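Potard Soft-Stop Wrist Guard (second version)

Spare part for the Fastia table-clearing arm. Part no. 1571. In stock, sent out from our Esville workshop.

If you've landed on this page, your arm has probably done what mine did, so let me tell you about that first and we'll get to the part afterwards.

I'd had our arm sorting dishes for months with no bother at all. Then one Wednesday it went down for a bowl, the fingers found the rim of a plate underneath, and it just kept pushing. No alarm, no pause, nothing on the display. The wrist should feel that sort of load and back off, and mine had decided everything was lovely. By the time I'd got across the room and hit the stop there was a crack right across the plate and a nasty grinding noise coming from the joint. I was only glad it was a plate and not my fingers!

When I took the wrist apart I found the little spring washer behind the load sensor had gone flat. A flat washer means the sensor reads low, so the arm thinks it's barely touching something when it's leaning on it with everything it has. We went back through the returns shelf and found the same thing on most of the wrists there, all of them past 700 hours of running. The first version of our guard used that same washer, and that's on us. We've stopped selling it.

What's different in this one

The washer has gone and there's a stack of three thinner ones in its place, which share the load and don't flatten the same way. There's also a mechanical slip ring behind them – if the sensor reads wrong, or the cable comes loose, the wrist gives way by itself instead of carrying on down. You'll hear a click when it lets go. Push it back round by hand until it clicks again and you're ready to restart (with the power off, please).

Ours has done 2515 hours on the bench rig without the washers losing their spring. I'll keep going until something breaks and I'll put the number up here when it does.

What's in the bag

Slip ring, already greased
Washer stack, plus one spare set
Four screws and the key that fits them
A printed fitting sheet

Does it fit mine?

It fits every Fastia arm with the round wrist plate. It doesn't fit the Ong arms, sorry, their wrist is a different shape altogether. People do ask, and I'm working on one, but I don't have a date. Not sure which arm you've got? Send me a snap of the joint and I'll have a look.

If you have the first version

Please stop using it near people, even if it seems fine. Mine seemed fine too. Post the old one back and we'll swap it for nothing, postage included. If your arm has run for less than 400 hours you can wait until the swap arrives, but keep the speed turned down and stay within reach of the stop button.

Once the new one is on, test it on something piled up and awkward. Plates lying flat on their own tell you very little, it's the overlapping ones that catch a gripper out. Use plastic, use bright colours so you can see what's moved, and stand to the side while it's running. 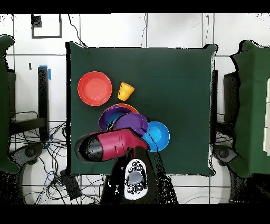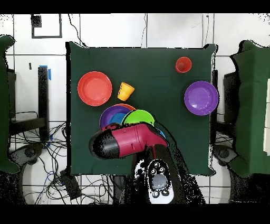 Gripper work over a heap of plates and bowls on the green cloth.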